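Plokcombe Youth Baseball: Fall Progress Report to the Kurnberg Fund
Submitted by Tiina Räsänen, program manager, 10/23/23
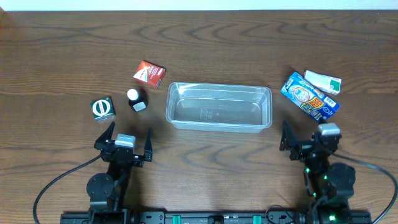

Enrollment for the fall season closed at 358 players, up from the spring and just over what we projected in the grant application. The largest growth was in the 9-10 age group, where we had to add two teams after the draft. Equipment is keeping pace except for catcher's gear in the smaller sizes, which is on back order until the end of the month. We also want to get the small items under control before winter. Scorebook pencils, lineup cards, pitch counters and spare laces have been kept in coat pockets and car trunks. Each team will get a clear plastic container, rectangular and open at the top, so a coach can see what is missing before leaving for the field. The cost is minor and comes out of the supplies line.

Fields
The infield at Batista Park was regraded in the first week of the season. Drainage on the third base side is much better, and we lost only 3 game dates to rain at that site. The outfield fence is still waiting on the city permit. We were told to expect it in October and have not received it. Until it is issued we are using temporary fencing and playing only the two younger divisions there.

The Bririnura field is open but the lights are not working on the right field side. The electrician's quote was higher than the amount in the budget. We have asked for a second quote and have moved all evening games to Batista in the meantime.

Coaching
Twelve coaches finished the pitching safety course, against a target of ten. Pitch counts are now turned in with every score sheet. In the first three weeks several sheets came in blank, and I spoke with those teams directly. Sheets have been complete since then.

We are still short of umpires. Seven are certified and available on a regular basis, and on busy dates the same person has worked three games in a row. I would like to move part of the unspent travel money to umpire training over the winter and will send a separate request.

Scholarships
Fee waivers went to every family that applied by the deadline. Four late applications were covered from the registration surplus. Bus passes were used less than expected, mostly by players coming to Bririnura from the east side.

Budget
Spending is at around 58 percent of the annual award. Field work is over its line because of the extra infield mix. Uniforms came in under. A full ledger is attached to the email with this report.

Next period
Playoffs finish in two weeks. After that we will inventory the gear, close Batista for reseeding and open registration for the winter hitting clinics. The next report will include the fence permit and the lighting quote.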